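인쇄하기 | 이메일로 보내기

지르케노 도장 셀, 3주 만에 재가동… 그리퍼 영점 다시 잡아

입력 2019년 5월 2일

라세로(Rasero)가 정비를 맡은 지르케노(Jirkeno) 양팔 날인 셀이 다시 돌아간다. 멈춘 지 3주 만. 원인은 오른팔 그리퍼 영점 틀어짐으로 확인됐다.

증상은 단순했다. 도장이 종이에 닿은 뒤에도 팔이 옆으로 밀림. 글자가 번지고 자국이 겹쳤다. 처음엔 인주 탓으로 보고 인주만 바꿨으나 그대로였다고 한다.

정비팀은 오른팔 손목 나사를 다시 조이고 그리퍼 닫힘 위치를 새로 잡았다. 누르는 높이도 3mm 올렸다. 왼팔은 종이 잡는 역활이라 손댈 것이 적었고, 케이블 커넥터만 뺐다 다시 꽂은 뒤 점검 끝.

남은 건 시험 날인. 같은 종이에 위치를 조금씩 옮겨 가며 찍고, 끌린 자국이 나오면 하강 속도를 낮춰 다시 찍는 방식이다. 인주 묻히는 높이는 따로 맞춘다. 너무 깊으면 도장 옆면까지 묻기 때문. 이번 조정에서는 17번째 설정값을 기준으로 삼기로 했다.

앞으로는 날인 3000회마다 영점을 확인한다. 지금까지는 정해진 주기가 없었다. 제아제아(Geagea) 쪽 제어 프로그램은 손대지 않았고, 교체 부품도 없다. 점검표는 작업대 옆에 비치. 교대할 때마다 담당자가 서명하게 된다.
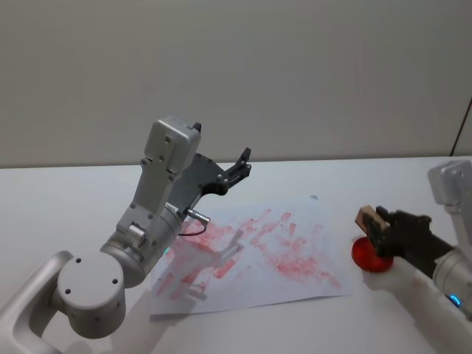
떤 도안(Tâm Doãn)은 영점보다 도장 물리는 깊이가 더 문제라고 했다. 나무 도장은 습기에 따라 치수가 달라져서 같은 힘으로 물어도 조금씩 돌아가더라는 것. 손가락 안쪽에 얇은 고무를 대면 훨씬 낫고, 고무는 자주 갈아 줘야 한다고 덧붙였다. 라세로 측은 고무 패드를 검토는 하겠지만 당장은 현 상태로 운전한다는 입장이다.

같은 구성인 지티아(Zitia) 셀 점검은 10월로 잡혀 있다. 일정이 당겨질 수 도 있다.

이메일로 보내기 | 인쇄하기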